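Week 4: Drying, draining and why your cupboards smell

Right, last week I rambled on about washing up, so today it's what happens afterwards. I'm using the Tavside kitchen notes again (the 26-page booklet, not the long one — I wouldn't do that to you).

Water leaves a surface by running off or by evaporating. Running off is quick and does most of the work, if you give it a slope. Evaporating is slow and needs moving air. Put a damp beaker rim-down on a flat shelf and you've shut the air in, hence the smell!

For September, please read up to page 78 in Catterall. I've left a copy in the Vadwood room.
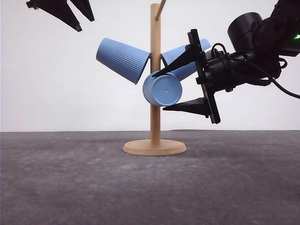 Does a tea towel dry things better than air? It's faster, but a towel that's been used all day puts back a fair bit of what you've just washed off.

Bring a clean towel next time and we'll test it.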